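Fewer examples, better gathered

May 8, 2018

Most arguments about teaching robots by example end up as arguments about quantity. A lab reports 600 recorded attempts at a task, another reports 4000, and the second is taken to be ahead. I think this is the wrong way to keep score, and the people paying for the work should stop asking for it.

At Kosside, where I spent part of February, the kitchen tasks had reached 700 recordings. On paper that is a healthy number. When we sorted them, most were near copies of one another. The same person had guided the arm, from the same starting position, to the same knob on the cooker, and the pans had hardly moved between one recording and the next.

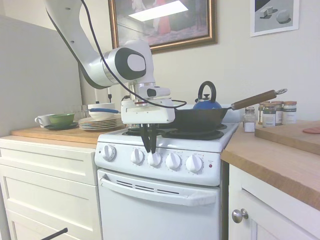 A system trained on that kind of set learns one narrow path and follows it closely. Move the starting point by the width of a hand and it is lost. The usual response is to record more, and the extra recordings tend to repeat the fault — the operators are tired by then, and they have found the quickest way through.

The Drurkevik group works differently. They change something after every 3 attempts: which knob is to be turned, where the arm begins, who is at the controls. They also keep the clumsy attempts in which the operator misses and corrects. Their set is smaller and it takes longer to gather per example. I would still rather have it.

There is a fair objection, made to me at Grendmont, that variety costs money and is hard to write into a contract. A count is easy to check. But a contract can ask for a list of what was varied and how often, and the Bălan project has been asking its suppliers for such a list without much trouble. Funders could start there, and ask for the count second.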